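Mobile Robots 2, lecture notes week 9
When navigation goes wrong: the Garside door run
Notes: Malcolm Fairclough. Corrections to me please, not to Natalie.

Read before the lab. No slides this time, I'll be talking from these.

Background, quickly

Garside = our simulated delivery robot. Job is dull. Start in lounge, cross the floor, go out through the double doors, carry on down the corridor, stop at the desk. Natalie Lockwood set up the batch in October, 192 runs, same map, start position shifted a bit each time. Planner is Solanton (the one you used in lab 4). Doors are meant to be opened by a call to the building, robot doesn't touch the handles.

91 runs finished properly. 18 ended in the failure we're doing today. The rest are timeouts and a wheel slip problem, both next week.

What went wrong

Robot drove into closed doors at full cruising speed. Did not slow down. Logged the run as "goal reached".

Two faults there, keep them apart:
- hit the door
- said it hadn't

In my view the second is worse. You can find a dented door. A run marked as a success goes into the averages and stays there.

The room

Lounge is the Skenomholm room, you've all had it loaded. Blue carpet, pale walls, wooden double doors in the far wall with black jambs. Green sofa on the right, potted plant over by the left wall. Open carpet between them, so from most starting points the planner has a clear way across and gets up to speed. That matters further down.
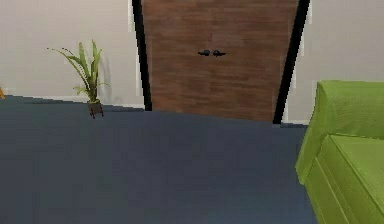

Working back through the fault

1. Door call goes out. Robot asks for the doors to open when it is a set distance away. Building side answers "request received". That is all it means. Received.

2. Robot reads the answer as "open". Here's the first mistake and it's a naming one. The field was called door_ok. Whoever wrote the building side meant "ok, heard you". Whoever wrote the robot side took it as "ok, go". Same two words, both of them sure.

3. Map gets changed. On door_ok the planner clears the doorway cells, marks them free. From now on, as far as the planner knows, there's a hole in the wall.

4. Range sensor sees the door. Yes, it did see it. In all 18. The readings are in the log, perfectly good, a flat surface dead ahead and getting nearer. They were thrown away by the doorway filter. Filter was added last year as the robot kept stopping for the edges of open leaves. It says: inside a cleared doorway, ignore anything flat. A closed door is flat. You can see where this goes.

5. Contact. Bump switch fires. Bump handler asks the planner "is there anything here?" Planner says no, doorway is free. Handler decides it was a false trigger and carries on. Wheels keep turning against the door.

6. Position estimate drifts. Wheels turning, so the robot beleives it's moving. Wheel counts take it through the door, down the corridor and up to the desk. Goal reached. Run ends, marked as good.

Stop at 6 and read it again. No part broke. Every block did what its own notes said it would.

Why not all the runs?

Most of the time the doors open quickly enough that "received" and "open" come to the same thing. The 18 are the ones where the door was slow. Start positions with the straightest line to the doors get there soonest, so they're over-represented. Don't conclude the start position is the cause (three people did in last year's exam, different example, same slip).

What was changed

- door_ok removed. Now door_heard and door_open, seperate, and only door_open clears cells.
- Doorway filter only runs after door_open, and never on a surface across the full width.
- Bump switch stops the wheels first and asks afterwards. No block is allowed to overrule it. Restart by hand.
- Goal check uses the range sensor as well as wheel counts. If the walls don't match the map, not reached.
- Approach speed capped near any door, open or shut.

Natalie's view is that the last one is padding if the others work. Mine is keep it. Argue it out in the seminar, there's a fair case either way.

On real hardware

Trarnham, the lab machine, runs the same planner. It had the same field name till we checked. It weighs a good deal more than you'd want against your shins. So for this week's lab:
- stop button held by someone standing, not sitting
- nobody in the doorway during a run, either side
- if the bump switch fires, power off before you walk up to it
- write the run down as failed, even if the screen says otherwise

For next time

Take the log from run 91. It's one of the 18. Find the first line where the robot's idea of the room and the real room part company. Not the contact, earlier than that. Give the line and a sentence or two on what check would have caught it.

Then try to find a second field in the message list with the same trouble as door_ok. There's at least one. Bring it written down.

Reading: chapter on sensor filters in the course pack, skip the maths at the end. Fault tree sheet is on the shared drive under week 9, print it at A3 or you won't be able to read the boxes.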